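2021-08-26

Gremlow build notes, harbour level

Finally got the second district streaming in without the hitch at the bridge! Bronwyn moved the trigger volume back to the bakery corner and it's smooth now, even with the tide running. I walked back and forth over that bridge like an idiot for most of the morning just enjoying it.

Skirora (the port town) is still the weak one. It loads fine, but there's no reason to climb anything. Solange's idea is to put the lamplighter's route up on the roofs, so that the player follows the lamps and gets the whole view of the bay on the way. I love this. Greyboxed the first stretch before lunch and it already feels like a place. Jump distances are set to 200 units for now, which Bevan reckons is generous. Leave it generous until the camera is fixed.

Tide bug: boats sink through the quay if you save at high water and reload at low. Reproduced it on save 3712. Height is being stored relative to the water and read back relative to the ground. Rochelle has a fix on her branch, not merged, please don't pull it until she's done the ferries.
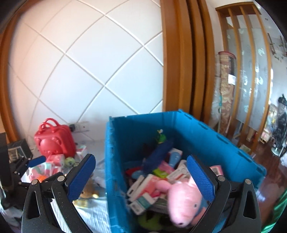

Toy crate, pink pig nearest.

Afternoon on the market crowd. We had 22 villagers in the square and the frame rate was horrible, dropped it to 10 with the rest as cheap walkers behind the stalls and I can't tell the difference from the fountain. You can from the bell tower, so that needs another look. The haggling barks are in too, Snædís recorded them herself and the fishmonger is a joy (the one about the eel made me laugh out loud with headphones on, sorry everyone).

Henare, the inland map: still only a heightmap and a road. Solange wants the monastery visible from the very first bend. Tried it, the hill is in the way. Either lower the hill or swing the road east, and I'd rather swing the road, it makes a lovely reveal coming out of the trees.

To do
Denditz tower interior, stairs clip the player's hat
second half of the lamp route
ask Bevan about rope physics on the crane
gulls are too loud again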